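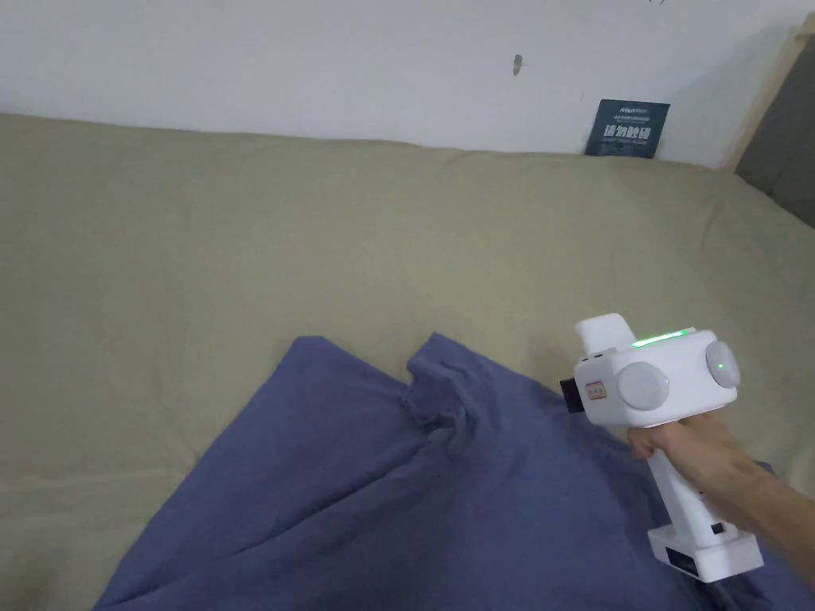
Why can't you just program the fold, a reader in Usmont wants to know, when everybody already knows what a folded towel looks like? And if a person has to do it by hand over and over first, where's the saving?

Fair question, and I got a version of it from my own sister over dinner, so I'm going to give it more room this time than I usually would.

You can write down a fold for one towel, lying flat, in one spot. I've done it! It took me a week and it worked nicely until the towel landed with a corner tucked under, and then the arm folded air with great confidence. Cloth has too many ways to lie there. Every time you drop it you get a heap you've never seen before, and the rules I wrote for the last heap didn't help with the next. So on Stotano we gave up writing rules for laundry last December and started collecting demonstrations.

A demonstration in our case is a person holding a gripper by its handle and doing the job with it. Pinch, lift, carry, let go. The camera on the tool records what the tool sees, and we log how the thing moved and when the fingers closed. Later a robot arm with matching fingers gets to learn from all of that. There's no arm in the room while we're recording, and that's the part I like best (arms are heavy and expensive and you end up planning your whole day around them).

We do some remote control too. Kaczmarczyk built us a pair of leader arms, small ones you move with your hands while the big ones copy you, and they're lovely for anything slow and exact. Plugging in a connector, say. For bedding I find them tiring. There's a small lag, you can't feel the cloth, and you start moving like somebody wading through a swimming pool. Then the robot learns to wade as well. With the hand-held tool I move at close to my normal speed, and I notice right away when I've grabbed two layers where I wanted one, because there's a bit of tug in the handle.
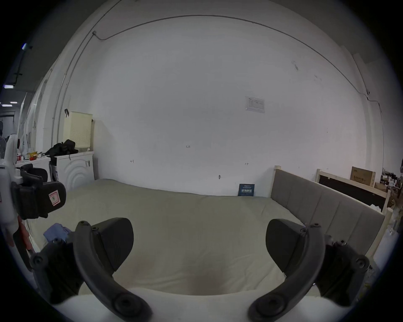

The fingers take some getting used to, though. My hand wants to smooth and scoop and flatten, and all I've got is open and closed. The first day I kept reaching in with my free hand to help, and every one of those takes had to go, since the robot won't have a free hand to reach in with. Now I keep it behind my back like a waiter.

What I've ended up telling new people in Catcombe is pretty short. Come down on the cloth from above and a little to the side, so the camera can still see what you're about to pinch. Wait a beat before you close. Lift higher than feels natural. If you miss, don't shake the cloth or swear at it, just go back and try again in the same take, and keep that take! We used to delete the misses and it was a mistake. A robot that has only watched perfect grabs has no idea what to do after a bad one, and it will have plenty of bad ones.

Also, mess up the start. People are tidy, me included, and after an hour we were all laying the cloth down in more or less the same friendly heap. I now throw it over my shoulder without looking. Move it up the bed, move it down, let part of it hang over the side. Change the light if you can. Swap who's holding the tool, too, because I turn my wrist in a way I hadn't noticed until I saw my recordings next to someone else's, and I'd like the robot not to inherit my wrist.

As for the numbers, which a few of you asked for: we've recorded 1,553 takes on the bed tasks and kept 1,546 of them. The rest had tracking that wandered off partway, mostly from me swinging the tool too fast on the way back to the start. A session is 4 people taking turns, and nobody does more than 6 takes in a row before handing over. Past that your grip goes lazy and you can see it in the data, with the fingers closing early and the lifts getting lower and lower.

And the saving? For one towel there isn't any, I'll happily admit that. Folding it yourself wins by a mile. The bet is that takes from lots of beds and lots of cloths add up to something that works on a bed we haven't been to. We've tried an early version on sheets it hadn't met before. It pinches well, it lifts well, and then it often puts the corner down short of where it should go and looks finished. I suspect we let go too early in our own takes, so for the next batch I've asked everyone to hold the corner down for a moment before opening the fingers.

If you have a fitted sheet with tired elastic that you don't want anymore, I'll take it. The ones we've got are too new and too well behaved. Drop it at the Catcombe front desk with "Stotano" on the bag, and please wash it first. Pillowcases are welcome as well, any size, but no duvets yet, we're not ready for duvets.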